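Two arms, one broom and a lot of patience

The builder of Storngate asked me to leave her name out of this, on the grounds that her neighbors in Uleo already ask enough questions. She was otherwise the most generous talker I have met for Majimbun, and what was meant to be a quick chat over coffee in August went on until it was time to start thinking about supper.
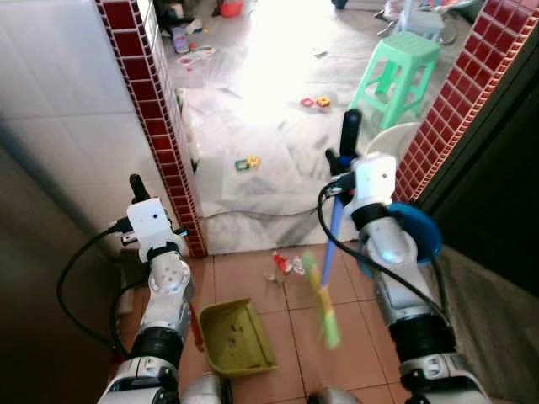
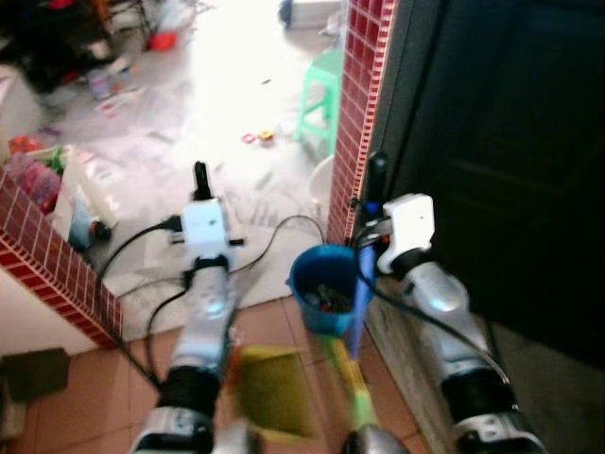
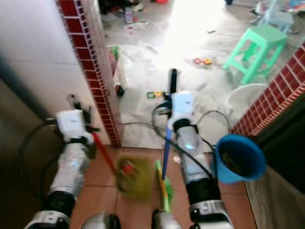

Storngate is her name for the whole build, meaning the two arms, the body they sit on, and the software that tells them what to do about a dirty floor. She began it at home, moved the noisy part of the work to the shared workshop at Skanidero when her family had had enough of the drilling, and then brought it back again, and she will tell you that the coming back was the important bit. "At the workshop we had a beautiful flat gray floor and I thought I was very clever," she said, laughing. "Then you come home and there's a doorway." In a house like the one in the pictures, the brown tiles stop at the doorway and a pale, very bright floor begins, with a green stool standing on it, and every one of those things had to be dealt with in turn. The bright floor was the worst. Her early software took the glare for a kind of hole, she told me, and would politely refuse to sweep anywhere near it.

I asked why she had started with sweeping, when so many people who build arms at home seem to go for stacking blocks or pouring a drink. She thought about that for a good while. "My mother swept every evening of her life," she said, "and I never once looked at how she did it. You try writing it down. Where does the other hand go? How hard do you press? She'd do a long pull and then these tiny little flicks at the end, and I'd spent 12 weeks on the long pull before I remembered the flicks!"

The flicks are what she most likes to talk about now. A broom is springy, and the bristles bend and let go, so the end of the tool is never quite where the arm believes it to be. Her first answer was to work out the bending with a lot of math, which she did at the kitchen table and still has in a folder somewhere. Her second was to tape the broom handle a little lower and go slower. "The tape was better," she admitted. She does still use the math, she added, a bit defensively – mostly for guessing when the broom is about to skip.

Working with two arms brings its own troubles. For a long time each one had its own idea of where the middle of the floor was, and the difference was only the width of a finger, which doesn't sound like much until you want both of them to attend to the same candy wrapper. She fixed it by having the arms touch the same spot on a square of cardboard every morning, and she keeps a notebook of the results next to the kettle. We looked through it together. There are 247 entries so far, some with little drawings, one with a coffee ring and the word WHY.

Then there are the cables. In the first picture you can see the long black one that runs in a wide arc from the right gripper down the inside of the arm, and she has strong feelings about it. "Everybody who comes over tells me to tidy the cables," she said. "I tidied them! I had them tied down so neatly, and then the arm reached out and pulled its own plug." She leaves them generous these days and puts up with the looks.

Money came up, as it does. She has kept her receipts in a cookie tin and was happy to go through them, although the arms themselves she bought secondhand and in pieces over a long time, and she would rather not add those up. The tools and the bits to hold them came to almost 288 dollars, far more than she had expected, and a good part of it went on brooms that were too stiff or too long, or just wrong in some way she could feel and not explain. The rejects live behind the door at Skanidero, where anyone is welcome to sweep up with one.

She wants to get to corners next. A corner needs the broom turned on its edge, and the wrist doesn't like to go that way with the elbow so low, so she is thinking of raising the whole body a little, and that means doing the cardboard business all over again from the first page. She didn't seem to mind. By then it was past six, and she had gone to look for a ruler.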